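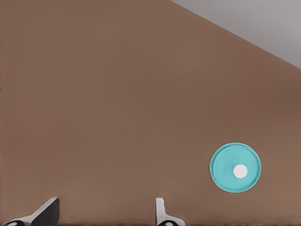

Wrist view: descent starts before lateral error is closed
Forum > Halier Sim > Control and policies
7 replies

nqueiroz
Posting in Control because I think this is a controller problem, but move it if it belongs in Perception.

Setup: Halier 2 branch, single arm, parallel gripper, wrist camera only, one round lid on a plain table. The policy outputs end-effector deltas at 20 Hz and the low-level loop is the stock operational space controller. The lid pose is randomized at reset, the table is not.

Over 191 evaluation episodes I get 97 successes. I went through the failures by hand and most share a pattern: the gripper opens, the lid is well off to the right of the fingers in the wrist view, and the policy starts down anyway. Lateral correction continues during descent but never catches up. One fingertip lands on the rim or misses it.

Things already checked:
- Delta clipping. Raised the lateral limit, no change.
- Controller gains. Step response looks fine on all axes.
- Camera extrinsics. Reprojected the lid center from sim state and it lands on the white cap in the middle.

What would you look at next?

wumbei_a
Split the failures by where the lid is in the image when z velocity first goes negative. If they cluster on one side, it is the training data. If they are even left and right, look at the action chunk.

How long is your chunk, and do you execute all of it before replanning?

nqueiroz
Chunk is 20 steps, all executed. So one second open loop.

Split as you suggested. There were 37 failures with the lid in the right third of the image at descent onset. The rest are spread out with no obvious side.

sumedby_dev
One second open loop with a wrist camera is too long. The view changes with every action, so the observation that produced step 1 is stale by step 8 or so. Execute five, replan, and see what is left.

I would not touch the data until that is done.

wumbei_a
Disagree on the order. If the demos contain early descent, replanning more often just reproduces early descent more often. Plot lateral error against height for the demos. It takes ten minutes and needs no rollouts.

sumedby_dev
Ten minutes if the demos were logged with object state. Plenty of people on the 2 branch only kept images and proprioception.

nqueiroz
Object state was logged, so I did both.

Demos: the scripted expert blends approach and descent. It starts down while lateral error is still large, then converges because it reads the true lid pose every tick. The policy copied the blend without having the feedback rate.

Replanning every five steps: 97 goes up, but a good part of the right-side group still fails. Those are the ones where the lid leaves the image partway down. With a wide-open gripper close to the table, a target that far over has very little margin before it is out of view, and with a single camera there is nothing to recover from.

nutsugah
Same thing bit us on Setcombe. Two changes fixed it:

1. Gate the expert. No negative z until lateral error is under a threshold we set from the finger opening minus the object diameter, halved. Regenerate the demos.
2. Add one previous frame to the observation so the policy knows which way the object went.

The second one helped less than I expected. If you only have time for one, do the gate.

Also check your lighting and material randomization. A saturated turquoise object on a matte brown table is easy to segment, and the encoder may be keying on color alone. Ours did. It located the object fine and ignored the rim, so grasp height was poor on anything with a different profile.

sumedby_dev
A hard gate gives you stop-and-drop motion. Slow, and the policy tends to hover at the threshold because the demos have a discontinuity there. I would scale z velocity by a smooth function of lateral error:

vz = vz_max * exp(-(e_xy / sigma)^2)

Same effect, no switch to learn.

nutsugah
We saw some hovering, yes. It cleared up with more demos near the boundary. The smooth version is probably better, I have not run it.

nqueiroz
Going with the smooth one, sigma tied to finger clearance. Regenerating demos overnight with five-step execution kept as is, one change at a time. Color randomization after that, as a separate run so I can tell them apart.

wumbei_a
Keep the same reset seeds for evaluation, otherwise the comparison with the first run is noise. And log the height at which the lid leaves the image. If that number doesn't move, the z schedule isn't your bottleneck.

nqueiroz
Seeds are fixed in the eval config. Adding the exit height to the logger now.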